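Restringing a Pearl Necklace with Knots

Pearls that are worn often should be restrung every year or two. If you can see thread between the knots and the beads, the strand is due. Allow about two hours for your first one.

You will need silk cord with a needle attached, French wire, a clasp, a bead board, fine tweezers, small sharp scissors and jeweler's cement. The cord should pass through each pearl twice without forcing.

Lay the old strand on the board and cut it one pearl at a time, keeping the order. Most strands are graduated, and a pair swapped near the center will show. Wipe each pearl with a damp cloth and let it dry.

Stretch the cord overnight. Hang it from a hook with the clasp tied to the end, or it will loosen in the first month.

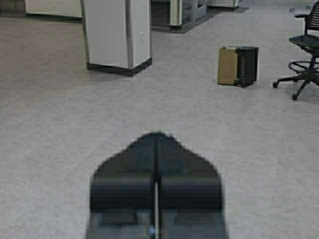

Black gripper over the floor.

Thread three pearls, then a short piece of French wire, then the clasp. Pull the wire into a loop and pass the needle back through the last pearl. Tie an overhand knot around the main cord and repeat for the next two.

For the rest, slide a pearl up, make a loose overhand knot, put the tweezers through it and grip the cord against the pearl. Close the knot onto the tips, pull them out and push the knot tight with your thumbnail.

Finish the other end the same way. Put a dot of cement on the last knot and trim when dry. Store the necklace flat.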